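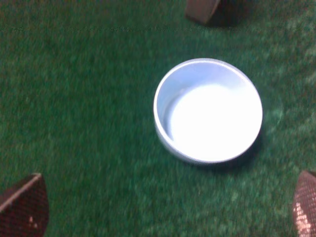

What will people eat from at the Graditz lawn suppers this season?
Every guest gets a round white bowl, set out on the artificial turf and filled at the serving table.

GRADITZ, Sep 18, 2022 - Tranach, the tableware lending library, is opening its shelves to outdoor meals, and we couldn't be happier about it! Starting with the first lawn supper at Grondlow Hall, neighborhood groups can borrow plain white bowls for the evening and bring them back the next morning, no washing needed.

The library now holds 2,315 pieces, most of them handed in by households and by two cafes that closed last March. Bowls have always been the first thing to go out the door. They work for soup, salad, noodles, berries and cream, and they sit nicely in your lap when you're down on the grass (or the turf, in our case).

Grondlow Hall put artificial turf down in its courtyard over the summer, and the suppers will be held right on it. Bring a cushion or a blanket. Low stools will be set along the wall for anyone who would like one.

Kaneko, the noodle kitchen across from the hall, is cooking for the opening night. There will be two broths, one with mushrooms and one with chicken, plus a cold cucumber dish that went down very well at our tasting evening. Seconds are welcome while the pots last.

Each supper seats 72 people and runs from 7 to 9 in the evening. Places are free, but please put your name on the list at the Tranach front desk so the kitchen knows how much to make. If it rains, we move inside to the main room and eat at the long tables.

Groups that want to borrow bowls for their own outdoor meal can reserve them at the same desk. Loans are for one night, and a lidded crate is included. If a bowl gets chipped, just set it aside and tell us when you drop the crate off.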